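Umali Hand-Held Gripper Pair
Setup and Care

The Umali pair is supplied by Nitby for recording two-handed tasks that are later used to train robot arms. Each set contains a left and a right gripper, two marker cubes, two cables and a spare set of fingers. The part number is 3504.

Before first use

Fit a marker cube to each gripper and wipe the printed faces with a dry cloth. Marker faces must be flat and free of scratches – a damaged face should be replaced, never repaired with tape. Connect the cables and leave enough slack for the operator to reach forward with both arms.

Grip check

Hold a soft cloth in one gripper over a chair back and leave the other gripper free. The cloth should stay between the fingers when the arm is raised.

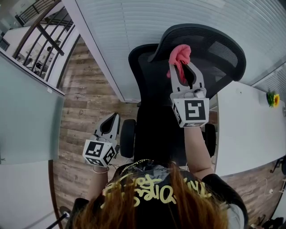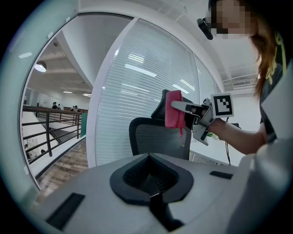

Cloth held in one gripper, at the chair.

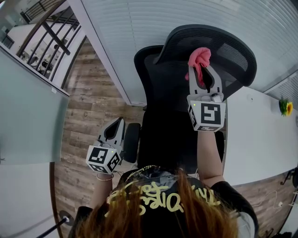 Routine care

Inspect the fingers after every 12 hours of recording. Remove lint from the finger joints with a soft brush. Do not use solvents on the marker faces. Fingers are to be replaced in pairs after 2000 closing cycles, or earlier if the tips no longer meet.

Repair and spare parts

Worn cables and loose cubes may be replaced by the user. All other repairs are carried out at the Nitby workshop in Hundham. Replacement fingers are listed under part number 133. Please state the side, left or right, when ordering.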